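About Skenimham
Posted in March by the Skenimham web desk

Skenimham sorts and restocks fresh produce with two-armed robots. We run 14 stations for grocers, most of them at the Saludo depot.

Last December a gripper at station 4 kept closing after its force sensor had stopped reporting. It bruised 762 pieces of fruit before the night shift pulled the stop cord. No one was hurt, but the line was down for around 20 hours, and the log showed normal readings the whole time. The software was repeating the last good value. 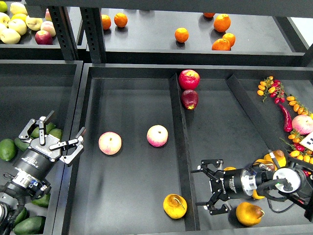 What happens now when a force sensor goes silent?

The arm opens its fingers, backs away from the bin and waits for a person to clear the fault at the panel.

We wrote that rule with Grusturer, who build our wrist joints, and tested it on apples and mangoes first - tomatoes came later. The full fault report, Jarkska, is free to any customer who asks for it.

Contact: use the form on our Support page | © Skenimham | Back to top

This site uses cookies to remember your settings. Accept | Decline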